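Film Studies 2 — week notes, documentary editing
Tutor: Tsehay Feyisa

Last week's leftover first. Most of you logged the Umell footage by date. Fine for finding things, no use for cutting. Re-log by what happens in the shot.

Case for today: Festero, the feature on the Cekley ferry crew. 3661 minutes of rushes, final film 164 minutes. First assembly had 1129 cuts, a lot of them gone by the lock. Have a think about where they went.

Things to watch for in the opening reel:
— sound comes in before picture, nearly every scene
— no interview until the crew are back on shore
— the long hold on the wheelhouse. Time it yourselves, then say if it felt that long

Cutaways. Students over-use them to hide a jump in an interview. A cutaway should carry some weight of its own, even a plain one. Textures, hands, weather, a wall. Hold it long enough to read the surface, then get out.

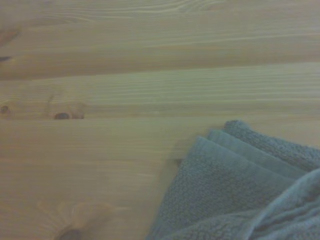
Pine boards, grain running across, knots near the left edge.

Rythm next. Cut on the breath, not the end of the word. Try the same scene twice, once with the sound off, and compare. If both versions land in the same spots you're probably right. If they dont, trust the sound one first and look again in the morning.

For tutorial: read the Urban chapter on colour and continuity (in the reader, after the essay on archive footage). Bring a two-minute scene cut from the shared rushes. Export small please, the lab server is nearly full.

Paper edits due by 4 pm, in my tray or by email.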